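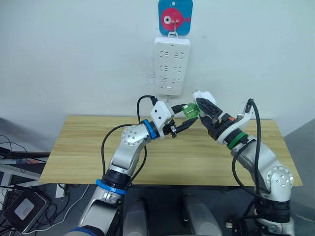

# Hung Up: power strips off the floor

Every January somebody on the internet tells me to get my power strips off the floor. I never believed it did much for a room. Zaid Mahasneh, who writes the Hegyi newsletter, swears by it, so I finally gave the idea a page of its own. I'm still not sold, but I'm less rude about it than I was.

**On the wall, behind the table**

A white strip, six outlets, one small metal hook. The blue sign with the pink cartoon fish is the only decoration, and I'll admit the fish helps. A plain hook on a white wall looks like somebody gave up halfway.

My doubts are with the hook. A strip hanging upright is fine with nothing in it. Load it with six chunky chargers and I'd want to see it again in 88 days before calling it a system.

The cord is short and drops toward the back of the table, so at least there's no long tail to trip over. I like the pale wood, too – it makes a white strip look almost deliberate.

**What I'd change**

Tiburcio Villalobos thinks the strip should go sideways, just above the tabletop. He may be right. Sideways needs two hooks, though, and two hooks need to be level, and I have seen his shelves.

Pametti sells a cable tray for 53 dollars that claims to solve all this. For that money I'd stick with a hook and a fish.

*Page last changed 22 Oct 2026. Comments are open, sales pitches aren't.*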